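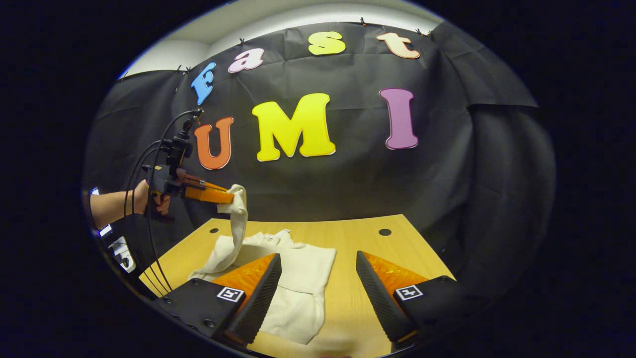
O alfinete de cabeça larga segura a espuma mas marca o pano, responderam da Filska ao nosso pedido de preço, e quem quiser reutilizar o tecido deve passar para fita de gancho cosida numa tira à parte. Mandam amostra da fita se pagarmos o porte.

Oficina > Cadernos > Letras recortadas > Setembro
Pesquisar no caderno Ir

Quinta-feira, 9h20

Continuação dos ensaios de fixação em pano preto. Ficaram por fazer a série de alfinetes curtos e a da cola em bastão. A placa de espuma nova chegou ontem à tarde, lote 1742, com um canto amachucado. Aproveita-se o resto.

Corte. Lâmina nova na faca, duas passagens leves em vez de uma funda. Nas curvas do "a" e do "s" a lâmina continua a fugir para fora na face de trás. Experimentei virar a placa a meio do corte, com o molde espelhado, e a folga entre as duas faces ficou abaixo de um milímetro. Dá mais trabalho, mas evita lixar. A lixa de grão 100 arranca pele à espuma e deixa a aresta baça; não repetir.

O cortador de fio quente da Voltari aquece de mais na posição 3. Na posição 2 corta bem mas devagar, e se paramos a meio fica um buraco redondo. Continua a cheirar mal, portanto só com a janela aberta.

Fixação, letra de prova com 300 mm de altura:
– alfinete curto, dois pontos em cima: descai para a frente ao fim de uma hora
– alfinete curto, três pontos em triângulo: aguenta, roda um pouco se houver corrente de ar
– alfinete comprido em diagonal, dois pontos: o melhor até agora, quase não se vê
– cola em bastão: pega na espuma e larga no pano, leva pêlo preto agarrado. Fora.
– fita de dupla face Trudora: segurou a manhã inteira, caiu depois do almoço

O pano faz diferença. O fino cede com o peso e as letras da fila de baixo puxam as pregas na diagonal. O grosso (550 g por metro quadrado, da peça que sobrou da Vondráček) fica direito mas custa a furar, e dobrei dois alfinetes. Se for este, furar antes com a sovela.

Alinhamento: fio de algodão esticado com dois pesos, marcas a giz, letras da esquerda para a direita. O giz sai com escova seca. Com pano húmido faz mancha, já sabemos disso desde a outra vez e voltei a esquecer-me.

Espaços entre letras a olho, com o pano já pendurado. Medidos na bancada saem apertados. Letras direitas lado a lado pedem mais folga do que o molde diz – corrigir no molde grande, no pequeno não vale a pena.

Consumo: roughly meia placa por palavra curta, contando com os erros.

Falta:
encomendar alfinetes compridos (restam poucos na caixa)
pedir a amostra à Filska
passar o pano grosso a ferro pelo avesso
repetir a dupla face com a superfície limpa a álcool, a ver se era pó

Arrumado às 17h. O fio quente ficou desligado da tomada.

Imprimir | Enviar por e-mail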